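Stalled Arm Sends Nirkum Team Back to the Compressor

The compressor cell at Nirkum came to a stop one morning in December, and the people who run it could hardly be happier about what they learned! The arm, which loosens and refits housing bolts on car air-conditioning compressors, had 264 cycles behind it when it pushed past its torque limit on a bolt just under the pulley. The safety stop cut in, the arm froze, and the guard door stayed locked for 37 minutes while the crew worked out what had gone on.

No one was hurt. The part came off worse, with a rounded bolt head and a cracked mounting ear.

Marianna Rutkowska, who leads the project, put the arm on hold and sent everybody back to doing the job by hand on another compressor – a wrench, a bench and plenty of patience.

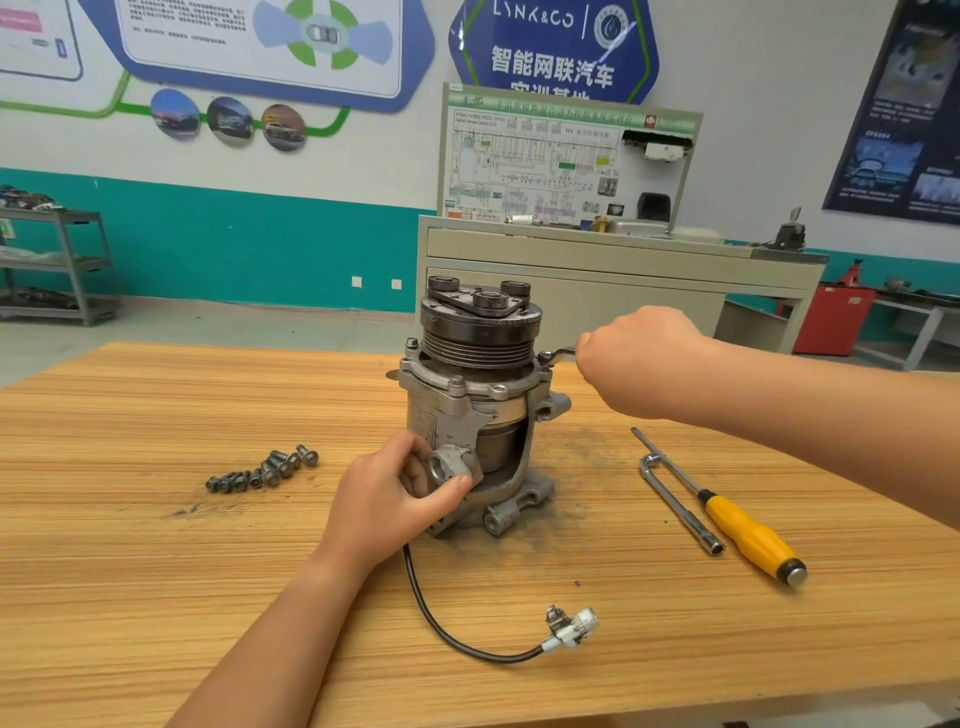

The log pointed to the approach angle. The wrist was coming in eight degrees off, enough for the socket to bite on one corner of the bolt head and slip. Fatero, the company that supplied the torque sensor, has confirmed that its unit read correctly the whole time.

"I love a fault like this one," Rutkowska said. "The stop did its job, and now we get to see what our hands were doing that we never put in the program. You tilt the wrench, you feel it seat, and only then do you pull!"

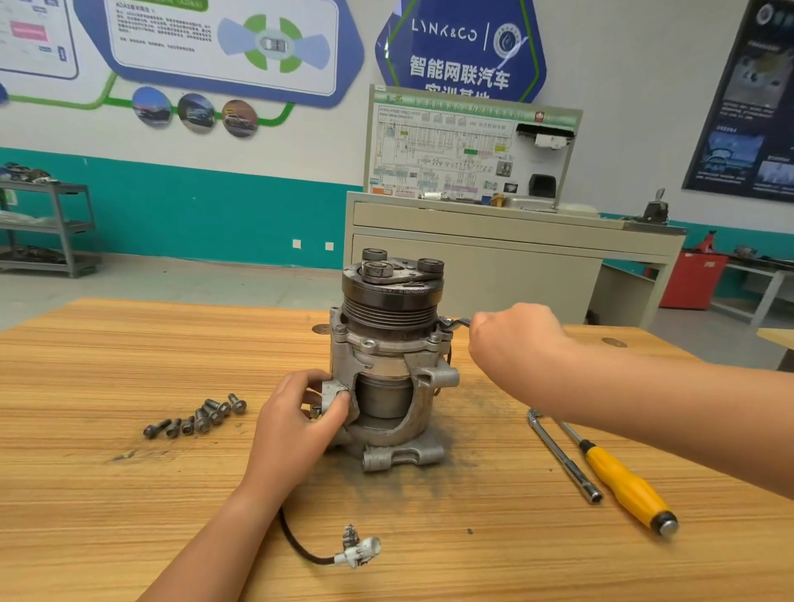
Working by hand on a cutaway compressor, with a wrench on a bolt below the pulley.

The new routine adds a seating check before any force goes on, and the torque limit has been lowered for the first quarter turn. Ersoy, the partner on the software side, is testing it at reduced speed in Eston. Four clean shifts in a row are needed before the arm can go back to full speed – and the crew is already arguing over who gets to press start.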